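**Ivgate repair sessions move to Vikura Hall**
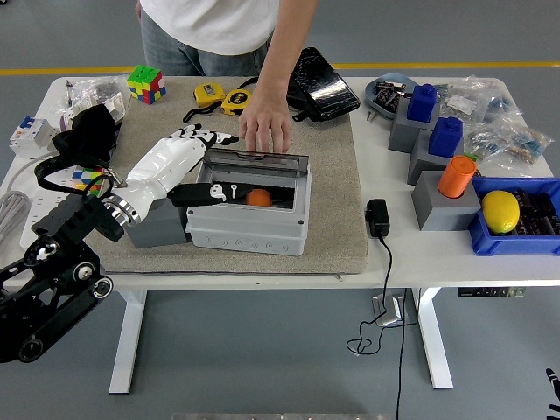

*A grey plastic enclosure with a hinged transparent lid.*

The Ivgate household repair sessions will be held at Vikura Hall from Monday 5th August, while the roof of the Ibarra Street library is renewed. Sessions will run for two hours, with four places at each. Residents may bring small electrical goods — mains heaters are excluded. Places must be booked at the library desk. The library is expected to reopen in December.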